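**Felt underlay under a rug on bare concrete, worth it?**

**seixas_s** · 23 May 2020

Moved my desk into the garage in April and the floor is killing my feet. Ralterach want 80 quid for their felt underlay, which seems a lot for something I'll never look at. Anyone managed without?
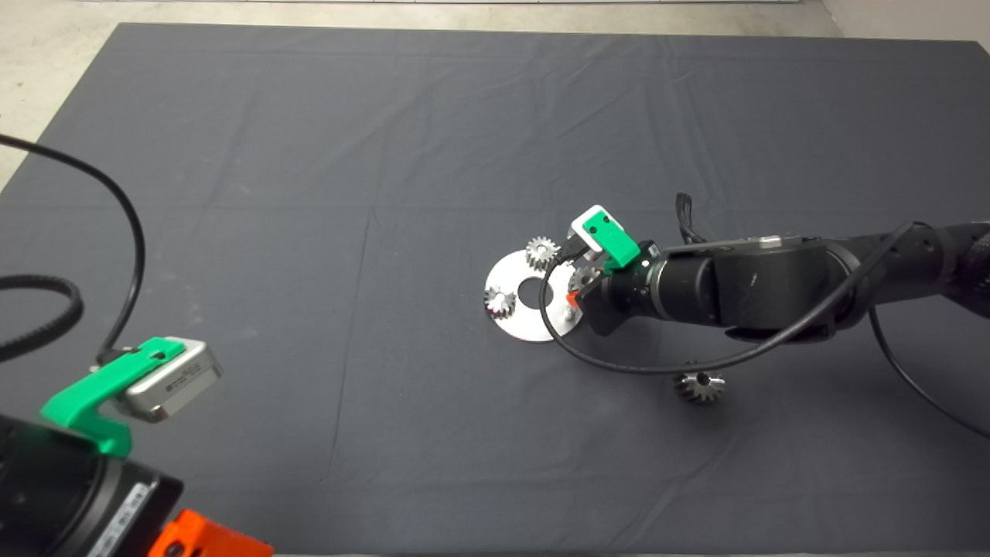
Dark grey mat on pale concrete, fold lines still in it.

**koo_mk**

Don't pay that! I did my whole utility room with Plemach offcuts and an old wool blanket, and it's been lovely underfoot (the dog has claimed it, mind). Give the creases a week with some heavy books on the corners and they'll drop.

**Evaristo F**

Disagree, sorry. Blankets bunch up the minute you roll a chair over them. Get proper felt and tape it at the edges. And seal the slab first, or you'll have damp coming up through whatever you put down.

**koo_mk**

Who said anything about rolling chairs? Mine's a kitchen stool. And my slab's been bone dry for years, never sealed it.

**son_of_a_rug**

Tape a square of cling film to the concrete overnight and look underneath in the morning. If it's misted up, Evaristo's right. If it's clear, do what you like. For creases I go over the back with a cool iron and a tea towel. Not if it's rubber backed though, I ruined a Skandau runner that way and the smell hung about till the weekend.

**seixas_s**

It does have a chair on wheels most days, so that's the blanket out. Will try the cling film tonight. Is Ehlers felt any good? It's a fair bit cheaper.

**Evaristo F**

Thinner, but fine for one desk. Buy the tape separately, theirs is rubbish.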